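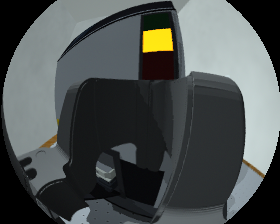 So I have spent most of the last fortnight pretending to be a robot's hand, and I'm not sure my shoulder will ever forgive me.

Some of you will remember from the February post that I'd been let loose on the simulator at Hirkurmont, after Xiuying talked me into it over a very long lunch. The idea is simple enough to say. You hold a controller, you look through the camera that sits just behind the gripper, and whatever your hand does, the gripper does. You pick up a little grey block, you put it down somewhere else, you press save. Do that enough times and the computer gets a pile of examples to learn from. I thought it would be like a video game. It is a bit like a video game, if the game had one level and you had to play it 1021 times.

Yes, that's my count. I know because the software tells you, in small smug numbers, every time you save.

The first thing to get used to is the view. It's a fisheye, so you're peering through a round porthole with black corners and everything bends, walls, table edge, the lot. The gripper takes up most of it, which I moaned about on my first morning. Surely I'd want to see the table? Chih-ming Yang (endlessly patient, drinks a frightening amount of squash) said give it an hour, and the annoying thing is he was right. Once you stop looking for the room and start looking at the gap between the two fingers, you can tell a surprising amount. The trouble comes when you close up. The block goes half into shadow between those great dark jaws, you get a pale top edge and not much else, and you have to decide whether you've got it or whether you only think you've got it.

I only thought I'd got it quite a lot.

There's a strip of lights on the robot's housing, green at the top, then yellow, then red, like a traffic light that's been squashed flat. On our set-up yellow means you're driving and it's listening to you. Green is for when the robot is running on its own, and red means you've upset it. I've got so used to having that yellow glowing away in the corner of my eye that I caught myself looking for it on the kettle.

My bad habit, which I did not know I had, is dithering. I'd bring the gripper down nicely, stop just above the block, have a little think, wiggle left, wiggle right, and then go in. Perfectly sensible if you're a person! But Ya-wen Chiang trained up a first version on my early saves and it did exactly the same thing. Down it came, stopped, wiggled left, wiggled right. It didn't know why it was wiggling. It had just learned that wiggling is what you do before you pick something up. I laughed until I had to leave the room, and then I came back and she told me I'd be redoing the batch.

It's a very odd feeling, seeing your own fidgeting come back at you from a machine. I've had recordings of my voice do that to me but never my hands.

Vasilică Dumitrescu, who is on the other controller, has the opposite problem. He's quick. He goes in like he's grabbing the last biscuit, and his robot knocked the block clean off the table on about 2 tries out of every five. When they mixed his examples in with mine they were expecting something halfway between us. What they got was a robot that dithered beautifully and then snatched. We've both been asked to calm down, in different directions.

A few things I'd pass on, for the person in the comments who's starting at Esbridge next month:

Rest your elbow on something. I used a rolled-up jumper.

Decide where you're going before you press record. If you need a think, have it first.

If you miss, don't bin it straight away. I was deleting every fumble out of sheer embarrassment until Ya-wen noticed and went slightly pale. She wants the ones where you miss, back off and have another go, so the robot has seen how to get out of a mess. She doesn't want the ones where you miss and then swear and drop the controller, and there were a few of those.

Open the fingers wider than feels necessary on the way in. And let go slowly! I kept flicking them apart at the end, and the block would hop.

I asked Szu-yu Lu whether all this will carry over to the real arm, what with everything I've touched so far being made of pixels. She made a face and said some of it. The real one has friction and cables and daylight coming in from the wrong side, and mine has none of that. We get our first go on it when the Rorau bench is free, and I'm more nervous than I'd like to admit. You can't press reset on a real table. You have to get up and fetch the block off the floor.

Before then I've another batch to do, same block, slightly different starting spots, no wiggling. I've put a sticky note on my monitor that says DON'T THINK. Vasilică has put one on his that says THINK. Wish us luck, and if anybody knows a decent stretch for the bit between the neck and the shoulder blade, please leave it in the comments.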